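Lamrani Fund, small grants
Progress report, second period
Project: Brirkmont student robotics club, computer disassembly and reassembly cell

This report covers the months since our first one, which ended in March. We said then that the students' timetable looked too hopeful. It was. The club is still working on taking parts out of a desktop computer and putting them back with a robot arm, and the part of the plan that promised a full teardown by the end of the school year should be read as withdrawn.
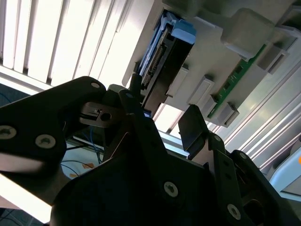
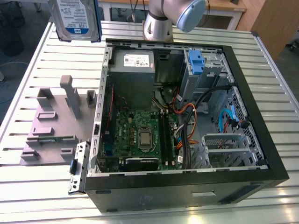 Is the club on track to finish what the grant paid for?

Partly. The hard drive task should be finished within this grant period. The memory task might be. Anything involving the motherboard will not be, and we would prefer to say so now than in the final report.

Work done

The students cut the original list of 5 tasks to 3: pull a hard drive, seat a hard drive, and place a small circuit board into a slot in the fixture tray. The first 2 work often enough to show to visitors, but "often enough" is the students' phrase and I don't accept it as a result. When I asked for a log, it had gaps on exactly the afternoons people remembered as going well. They have been told that a run without a written entry did not happen. The log has been in better shape since, and the success rate it shows is lower than the one in the draft I was first handed.

The board task is behind. Getting the board to the tray is easy. Getting it lined up with a slot is hard, and the students spent several weeks tuning speeds when the trouble was mostly in how the board was held at pickup. An older student pointed this out early and was outvoted.

Cables remain unsolved. The software we license from Trornico is sold as able to plan around obstacles, and it does fine with rigid ones. It has no useful idea of what a loose power wire will do. For now a student moves wires aside by hand before a run, and every such run is marked "assisted" in the log. I would ask the fund to be wary of any club video, ours included, that leaves that word out.

Money

Spending to date is $3,888. Most of it went on the fixture tray, replacement finger parts and used computers. The Clekevum training package was bought against my advice and has been opened by roughly a quarter of the members. We will not renew it.

Teaching

The grant was also meant to teach students something, and here I am less doubtful than I expected to be. The younger members can now wire, home and stop the arm without help. Several have learned to write down what went wrong before trying to fix it. Whether this came from the robot or from being made to keep a log I can't say, and the application's claim that the project would raise interest in engineering careers can't be tested with a group this size.

Next period

Finish the drive tasks with complete logs. Rework the pickup for the board and give it one more month, then drop it if the numbers don't move. Make no attempt at the processor. We are not asking for more money at this stage, only for the revised task list to be accepted in place of the old one.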